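Rechercher dans les interventions OK

Incliner, orienter, câbler : l'écran d'appoint au poste de travail
Notes d'intervention, Hala Zaki
Atelier Tamau, session de septembre

Diapo 1. Titre
Se présenter brièvement. Rappeler que le support complet est déjà sur le partage. Questions à la fin, sauf pour les unités : si une valeur n'est pas claire, m'interrompre.

Diapo 2. Périmètre
Je parle de l'écran secondaire, celui qu'on pose en bout de plan de travail et qu'on consulte par coups d'œil. L'écran principal, frontal, a été traité l'an dernier et je n'y reviens pas. Moniteur compact ou tablette sur support, la géométrie est la même ; ce qui change, c'est la masse et le mode d'alimentation. Sont exclus les écrans muraux et les écrans partagés entre deux postes.

Diapo 3. Les relevés
1 182 relevés, pris sur les sites d'Isby et de Dinsa. Un relevé comprend la position du centre de la dalle, l'inclinaison, la rotation horizontale, l'éclairement et la réponse de l'opérateur à une question unique : « Devez-vous déplacer la tête pour lire ? » Préciser que les postes de Dinsa ont des plans à hauteur fixe, ceux d'Isby des plans réglables. Les deux séries ne sont pas fusionnées dans les tableaux, seulement dans la figure de la diapo 6.
Si on demande pourquoi une seule question : le formulaire initial en comportait davantage, le taux de retour était mauvais.

Diapo 4. Vocabulaire
Trois angles à ne pas confondre. L'inclinaison est l'angle de la dalle par rapport à la verticale. La rotation est l'angle par rapport au bord avant du plan. Le dévers est la rotation de la dalle dans son propre plan, autrement dit un écran qui penche d'un côté. Le dévers n'est presque jamais voulu. Il vient d'un bras mal serré, d'un pied posé sur un câble ou d'une tablette calée sur un objet.
Montrer le geste avec la plaquette en carton, cela passe mieux qu'avec le schéma.

Diapo 5. Distance
La distance se mesure de l'œil au centre de la dalle, opérateur assis ou debout selon la tâche réelle. Au-delà de 1 000 mm, les libellés de notre interface standard ne sont plus lus correctement par une partie des opérateurs et la réponse à la question de gêne change de profil. Ne pas présenter cette valeur comme un seuil général : elle dépend du corps de caractère, et le nôtre est petit. Sur Iria, les gabarits d'affichage sont plus gros et la courbe se décale.

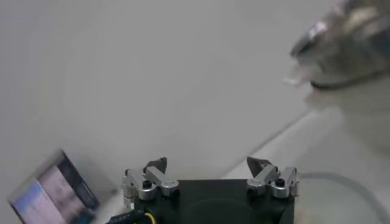

La rotation compense mal une distance excessive. Un écran placé loin et bien orienté reste un écran lointain. À l'inverse, un écran proche et vu de biais se lit correctement tant que l'angle reste modéré, mais les reflets deviennent le facteur dominant. C'est pour cette raison que la distance se règle en premier, la rotation ensuite, l'inclinaison en dernier. Dans les relevés de Dinsa, l'ordre pratiqué est souvent l'inverse : on incline d'abord, parce que l'articulation est accessible à la main, et on ne touche plus au pied.

Diapo 6. Inclinaison et reflets
Figure commune aux deux sites. En abscisse l'inclinaison, en ordonnée la part de réponses positives. Le minimum est plat et s'étend jusqu'à 20 degrés vers l'arrière. Ensuite la courbe remonte nettement, et les commentaires libres mentionnent les luminaires du plafond. Les dalles brillantes remontent plus tôt que les dalles mates.
Ne pas s'attarder sur le point isolé à droite, c'est un poste unique placé sous une verrière.
Rappeler la procédure de contrôle : écran éteint, opérateur en position, on note toute source lumineuse visible dans la dalle. Si une source est visible, on modifie la rotation avant de modifier l'inclinaison.

Diapo 7. Câbles
Partie la moins documentée et la plus utile sur le terrain. Sur 87 postes, nous avons noté le cheminement complet, de la prise à la dalle. Constat principal : le câble impose la position de l'écran bien plus souvent que l'opérateur ne le croit. Un câble trop court tire la base vers la prise ; un câble trop raide fait pivoter une tablette légère sur son support.
Consignes retenues :
Laisser une boucle libre en amont du connecteur, d'un rayon supérieur au minimum indiqué par le fabricant du câble.
Fixer la gaine au plan ou au bras, jamais à la dalle.
Séparer alimentation et données dès la sortie de l'écran.
Marquer les deux extrémités, avec une étiquette lisible une fois le câble en place. Le marquage imprimé sur la gaine ne suffit pas, il n'est pas prévu pour l'identification à distance.
Tester la course complète de l'articulation après fixation.

Diapo 8. Supports
Comparaison de deux familles. Pied lesté : pas de perçage, déplacement facile, emprise importante sur le plan. Bras articulé : emprise réduite, mais reprise de serrage à prévoir et dévers progressif si la rotule est sous-dimensionnée. Le coût est dans l'annexe, je ne le commente pas.
Pour les tablettes, vérifier que le support n'appuie pas sur les boutons latéraux. Le cas s'est présenté à Isby, avec des mises en veille attribuées pendant longtemps au logiciel.

Diapo 9. Limites
L'éclairement a été mesuré à une seule heure de la journée, le matin. Les postes proches des fenêtres sont donc mal caractérisés. La correction de vue des opérateurs n'a pas été relevée, ce qui affaiblit l'interprétation de la diapo 5. Enfin, la réponse binaire ne permet pas de distinguer une gêne ponctuelle d'une gêne continue.

Diapo 10. Suite
Nouvelle série prévue à Isby, avec mesure d'éclairement l'après-midi. La fiche de réglage tient sur une page recto et sera jointe au support. Demander aux responsables de poste de renvoyer les fiches remplies même lorsque rien n'a été modifié.
Garder la diapo 5 ouverte pendant les questions.

Contact : secrétariat de l'atelier Tamau | © Tamau, tous droits réservés | Haut de page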